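Trosine Household Task Set – Table Work
Product no. 1402

The Trosine Table Work set gives laboratories and manufacturers a common basis for testing whether a machine can tidy, clear and reset a dining table in an ordinary home. It contains 32 tasks, each performed by a person and seen from head height.

Current machines handle rigid cups and boxes with fair reliability. Soft packets, thin notebooks and embroidered cloths remain difficult, and Trosine does not regard any system tested to date as ready for unsupervised use in the home.

Supplied with the set: task sheets, scoring guide and a license for 6 workstations. Updates are issued each November. Delivery takes 20 working days.

Technical inquiries: Noura Twal
Orders and licensing: Munther Geagea

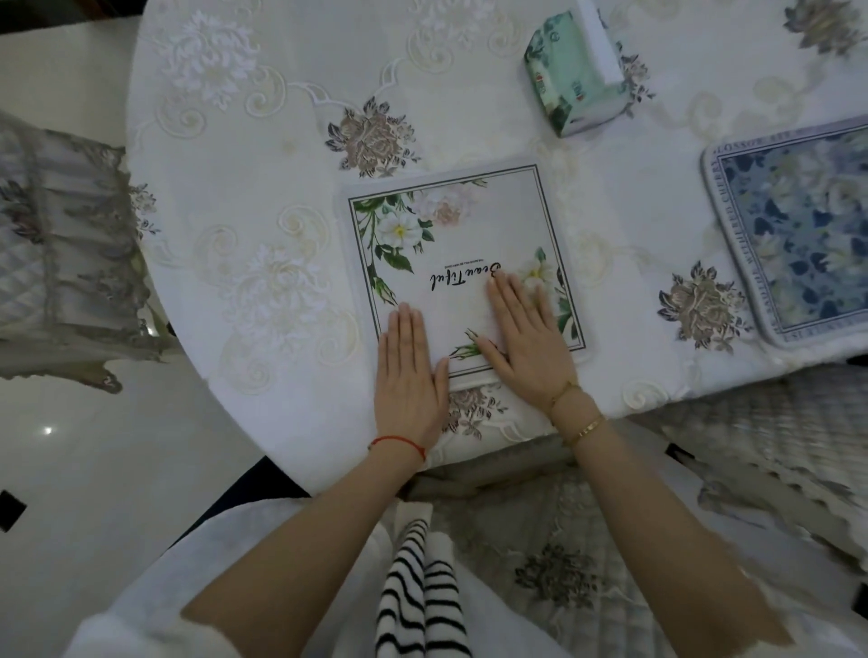
Table Work set: hands on a notebook, embroidered tablecloth, tissue packet near the table's edge.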